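Incidencia 1103: la fresadora Lenulholm se detiene a mitad de corona (unidad de fresado, laboratorio interno)

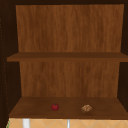
Autor: Responsable del laboratorio de prótesis, clínica de Fokinthorpe
Estado: cerrada, con reservas
Prioridad: alta según nosotros, media según el proveedor

Descripción del problema

La fresadora Lenulholm para el trabajo con disco de circonio se para siempre en el mismo punto, cuando termina el desbastado y va a empezar el acabado de la cara oclusal. Sale el error 753, «Herramienta no conforme», y la máquina se queda muy digna con la luz en naranja. El manual dedica al error 753 una línea completa: «Compruebe la herramienta». Comprobada está. Es una herramienta.

Con los bloques de composite no pasa. Con las incrustaciones tampoco, y eso que son más pequeñas y uno las supondría más delicadas. Solo coronas y puentes, solo circonio, solo cuando el paciente ya tiene cita.

Primer registro, 9:10

Reinicio completo. Vuelve a fallar. Cambio la fresa de acabado por una nueva del mismo lote. Vuelve a fallar, pero ahora con una fresa más cara. Abro incidencia con Mekport, que nos lleva el mantenimiento.

Respuesta de Mekport, 10:45

«Gracias por contactar. ¿Ha probado a reiniciar el equipo?»

Contesto que sí y adjunto el registro de errores. También lo había adjuntado en el primer mensaje, pero entiendo que las segundas oportunidades son importantes.

Segundo registro, 12:20

Mekport pide recalibrar con el disco de prueba. La calibración pasa en los cuatro ejes, todo en verde. Lanzo una corona de primer molar inferior y a media pieza, 753. Tenemos ya una pequeña colección de medias coronas, muy vistosas por el lado que llegó a fresarse.

Anoto otras cosas por si sirven: presión de aire normal, aspiración limpia, filtro cambiado el mes pasado, sensor de longitud limpiado con pincel seco como manda el manual. La pinza del cabezal no tiene polvo visible.

Respuesta de Mekport, 13:05

Proponen que el disco esté mal sinterizado. Les recuerdo que el disco se fresa antes de sinterizar. Silencio hasta después de comer.

Tercer registro, 16:30

Por fin algo. Comparo en el software de diseño, Meng, los trabajos que salen bien con los que no. Los que fallan tienen asignada una plantilla de material creada tras la actualización de octubre. En esa plantilla, la vida útil de la fresa de acabado figura como 900, sin unidad. En la antigua pone 2000, también sin unidad, pero con más optimismo.

Las fresas de acabado de nuestro cargador superan las 900 en el contador. La nueva también, porque al cambiarla puse la fresa y no puse el contador a cero. Este último dato lo he dejado para el final del párrafo con la esperanza de que alguien se canse antes de llegar.

Así que había dos cosas a la vez: la plantilla nueva baja el límite sin avisar, y yo no reinicié el contador al cambiar la herramienta. La máquina comprueba el límite justo al cargar la fresa de acabado, de ahí que el desbastado salga siempre perfecto. Las incrustaciones usan todavía la plantilla vieja y por eso se libraban.

Solución aplicada

1. Fresa de acabado nueva en su posición.
2. Contador a cero en Mantenimiento, Herramientas, Restablecer. Pide confirmación dos veces.
3. Trabajo recalculado en Meng. No vale con reenviar el archivo antiguo, que conserva los datos de la plantilla con la que se calculó.
4. Corona completa, sin paradas. Márgenes correctos al microscopio.

Dejo el límite en 900 mientras Mekport no diga por escrito cuál es el valor bueno. Gastaremos más fresas, cosa que a quien vende las fresas le parecerá prudente.

Respuesta de Mekport, 17:50

Confirman que el cambio de límite es intencionado y que viene en las notas de la versión, en el apartado «Mejoras menores». Sobre la unidad, lo consultan. Recomiendan reiniciar el equipo.

Pendiente

Unificar las plantillas de incrustaciones y coronas antes de la próxima actualización. Pegar junto al cargador el aviso de poner a cero el contador. Preguntar otra vez por la unidad; si son minutos, las fresas viejas han tenido una vida larguísima, y si son piezas, más todavía.

Cierro la incidencia. Si reaparece el 753, reabrir esta misma y no crear otra: el formulario obliga a repetir el número de serie entero y distingue mayúsculas.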